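Sewing & Textiles > Bags > Souvenir tea towels: cut them up or leave them alone?

hollis_nt
May 9, 2023
Ok, I have fallen down a hole and I'm very happy down here. My aunt left me a stack of 17 printed souvenir tea towels (seaside towns, cathedrals, one with a recipe for leek soup) and I've started turning them into market bags. Two towels make one bag if you use the borders as the top band! The colors are so good, and the old cotton-linen ones press like a dream.

Questions for people who have done this a lot:
Do you interface the panels or leave them floppy?
French seams or just a zigzag?
Handles from the same towel, or webbing?

mayu_s
Floppy, always floppy. A market bag that folds into your pocket is worth ten stiff ones. I French seam everything and box the corners very slightly. Webbing for handles if you're carrying potatoes, self fabric for anything lighter.

Kandasamy
I'm going to be the grump. Please don't cut the older ones. Screen printed towels from the small printers are getting harder to find whole, and once the border is gone it's scrap. Buy plain cotton and print your own.

hollis_nt
I hear you, but these sat in a drawer for 30 years! She'd have loved to see them out buying onions. I did keep the cathedral one whole, if that helps.

Kandasamy
It helps a bit.

yuzuki_m
Team bag over here! Borders are my favorite part, and I'd plan the whole thing from them. I like a strong color all the way along the edge with the drawing left on a white ground in the middle, so when the bag slumps you still get a good line of color through the folds. Two pictures, the teal-and-white bag is in the second one: 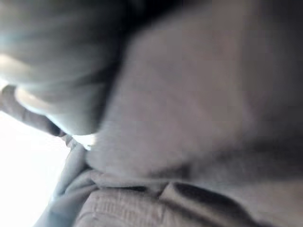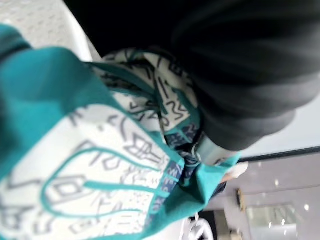

On the handle question, I'd split the difference. Cut the handle from the hem end of the towel, where it's already folded double, and run cotton tape inside it. Sew the X box at each end before you line the bag, not after -- I learned that on my first one and had to unpick the whole top edge. Also, wash the towels hot before you cut. Linen blends shrink a surprising amount the first time, mostly in length.

mayu_s
Oh, tape inside the handle is smart. What width?

yuzuki_m
Whatever fits the fold snugly. Mine came off a giant spool from a shop closing down, so it goes in everything I make now, including the curtains.

kenta_t
Disagree on the hot wash. Some of those old inks will go on you, the reds especially. Cool wash, line dry, then steam the life out of it with the iron. You get most of the shrinkage and keep your reds.

yuzuki_m
Fair! I've only had blues and greens so far, and they've been fine. Test a corner, I guess.

Kandasamy
Kenta is right about the reds. I lost a beautiful lighthouse that way.

hollis_nt
RIP lighthouse. Cool wash it is. I've got 6 pairs matched up by border color and I'm cutting the first two tonight -- floppy, French seams, tape in the handles. Leek soup goes on the outside where people can read it in line.

mayu_s
Post the recipe too please!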